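Part-time evening desk assistant, Grellstead Public Library

Posted Wednesday, March 22, 2023

The Grellstead Public Library is hiring a part-time desk assistant for evenings and Saturdays. The job is 16 hours a week, year-round, and reports to Tahmineh Vahidi, head of circulation.

You will check items in and out, issue library cards, take payments for lost books, and shelve returns. On Saturdays you will also open the meeting room and help people with the printers. Expect to be asked where the restrooms are a lot.

Evening shifts run from 4:30 to 8:30, Monday through Wednesday. The Saturday shift is four hours with a 15-minute paid break. In July we close early on Saturdays, and those hours move to a weekday morning. 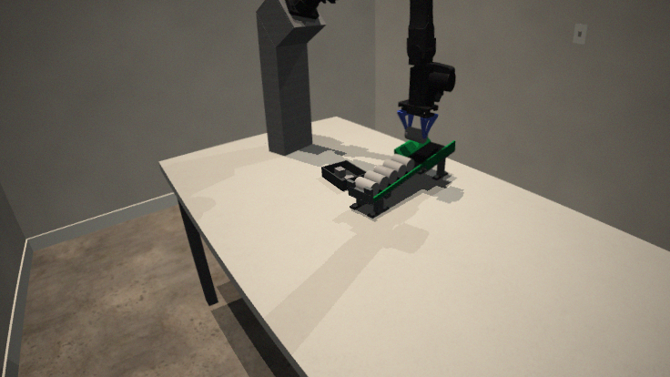 You need a high school diploma or GED and 2 years of work with the public. Retail and restaurant work both count. You should be able to push a loaded book cart and lift 40 pounds. Library experience is welcome but we will train you on the catalog. Farsi or Spanish is a plus.

Pay starts at $17.40 an hour. The position earns sick time from the first day and does not include health insurance. Staff may park free in the lot on Pisharody Street.

To apply, send a resume and a short cover letter to the library office, or leave them at the front desk in an envelope marked "Evening Desk." Tell us which shifts you can't work, if any. Paper applications are at the desk. Please give two references who have supervised you. Interviews will be held in person, and the person hired will have a background check before starting.

Questions about the schedule go to Tahmineh. Questions about pay go to Gregor Forsyth in the office.

Recent postings
Summer reading aide (July only)
Bookmobile driver, Vivholm route
Substitute page, children's room

Comments

Omid Mahmoudi
Is this open to people who already work at the Vivholm branch? I'd want to keep my Friday hours there.

Gregor Forsyth
Yes, Omid. Put your current hours in the cover letter.

Nasrin Kiani
Do the references have to be from paid jobs? One of mine supervised me at a food pantry.

Gregor Forsyth
The food pantry is fine.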